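Home | News | Media Releases | Programs | Contact

MEDIA RELEASE
For immediate release
April 17, 2018

Flirgate and Jernow join up to keep Maldonado's old hall open year round

MALDONADO - Good news for anyone who has ever tried to book the Grurnwood Hall in winter. Flirgate, the local building supply co-op, and Jernow Community Energy have signed a deal to insulate, rewire and heat the building, so groups can keep using it right through the cold months.

Work starts this month. Doors stay open for most of it.

The hall has been closed from the first frosts to early spring for six years running. Old boiler, single glazing, a power bill nobody could face. Dance classes went elsewhere, the seniors' lunch moved to the church basement and the Saturday market simply stopped. Under the new agreement all of them have been offered their old time slots back.

What's in the deal:

- Full ceiling and underfloor insulation, supplied at cost by Flirgate
- Two new heat pumps, installed and serviced by Jernow
- New switchboard and lighting thoughout
- Draught sealing on every door and window
- A fixed hourly rate for local non-profit groups, heating included

Flirgate members voted on the plan at their annual meeting. 333 in favour, 122 against. Most of those against wanted the money spent on the yard and loading dock first, and the co-op says that job is still on the list and will go to members as a seperate item.

"We sell insulation to half the district, and the biggest room in town had none," a Flirgate spokesperson said. "Easy to fix. Should have been done long ago."

Jernow will look after the heating equipment under a long-term service agreement. Filters, checks, call-outs, all covered. Groups hiring the hall won't be asked to touch a thermostat or pay a top-up on cold nights.

Bookings. Existing groups get first pick, then new groups, then private hire. Forms are at the hall office and at the Flirgate front counter. Please print clearly and put down a second choice of time. 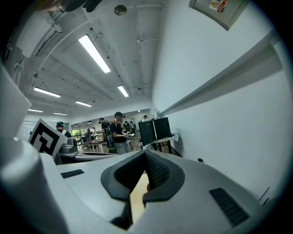 Evening slots are expected to go first. Groups that can meet in the daytime are asked to say so on the form, as it makes the roster a lot easier to sort out. Kitchen hire is extra, same rate as last year. The piano stays and will be tuned once the heating has been running a while.

Parking on the Grurnwood side will be tight while the trades are in. Use the rear lot. The ramp entrance stays open the whole time, and deliveries should go to the side door.

The colour of the new front doors hasn't been settled. Samples are up in the foyer, have a look and leave a note in the box.

Media enquiries: Flirgate front office, Maldonado. Hall bookings: Grurnwood Hall office, weekday mornings.

- 30 -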